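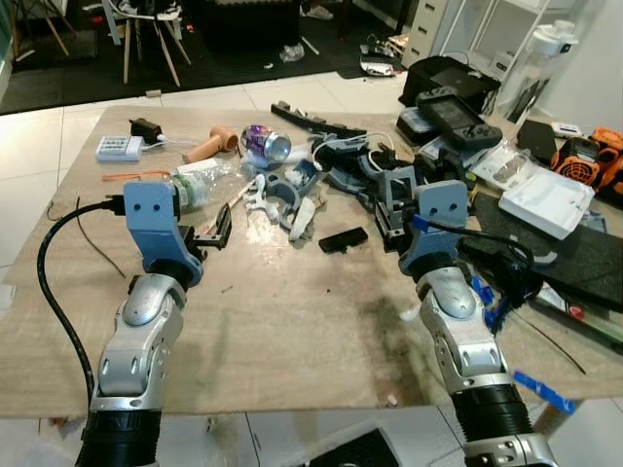
Section 3. Clearing and Sorting the Worktable

This section applies to all shared worktables in the Toft building. Complete it before starting new work and again at the end of each session.

1. Unplug any battery charger or power adapter at the outlet. Remove the cells from the charger and place them in the battery tray.

2. Coil each cord separately and fasten it with a reusable tie.

CAUTION: Do not pull a cord from beneath other items. Lift the items first.

3. Take drink cans and plastic bottles to the sink. Empty them, then place them in the recycling bin.

4. Return hair dryers and other heated appliances to Cabinet 2. Allow them to cool fully before storage.

5. Sort 3D-printed parts by project. Keep white and gray pieces of the same assembly in one bin, including broken fragments, until the project owner has approved their disposal.

6. Store long parts flat on the lower shelf. Do not stand them against the wall.

7. Wipe the tabletop with a damp cloth and dry it at once.

NOTE: Label each bin with the owner's name and the project name. Unlabeled bins are moved to Room 641 and held for 23 days.

Questions about stored parts should be directed to Nokuthula Sithole.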